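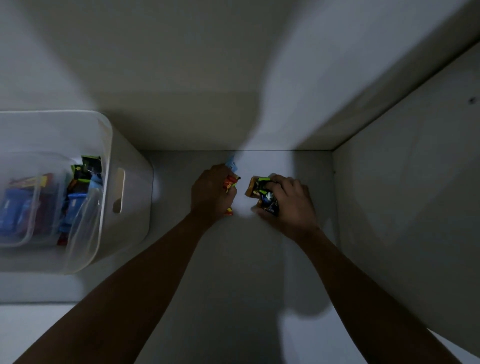 I've been going to Flivinach games since I was small enough to sleep through the second half on my father's coat, so forgive me if I get a little carried away about goalkeepers. I think we swap them too quickly, and I think what happened to Evanthia Sarantis this spring shows it.

She let in three against Nustlow, and two of those were poor, I'll grant you that (the second went straight through her gloves and everyone in the east stand groaned at once). By the next match she was on the bench, and Eulalia Orellana had the shirt. Now, I like Orellana very much! She's quick off her line and she has a lovely long throw. But she had never played behind that back four, and you could see the defenders glancing over their shoulders every time a cross came in, wondering if she was coming for it.

A striker can miss all afternoon and we say she's due one. A keeper has a bad half hour and we start talking about her as if she'd retired. It seems an odd way to treat the one player whose whole job depends on the people in front of her trusting her shout.

My old coach at Prodau used to give a keeper 11 games before he'd even discuss a change, and he'd walk off if you brought it up sooner. That may be stubborn, and I wouldn't hold anyone to the number. Still, we had a settled defense most years, and I don't remember us panicking at corners the way Flivinach does now.

I'd put Sarantis back in for the July cup tie and leave her there until the fall, bad days and all.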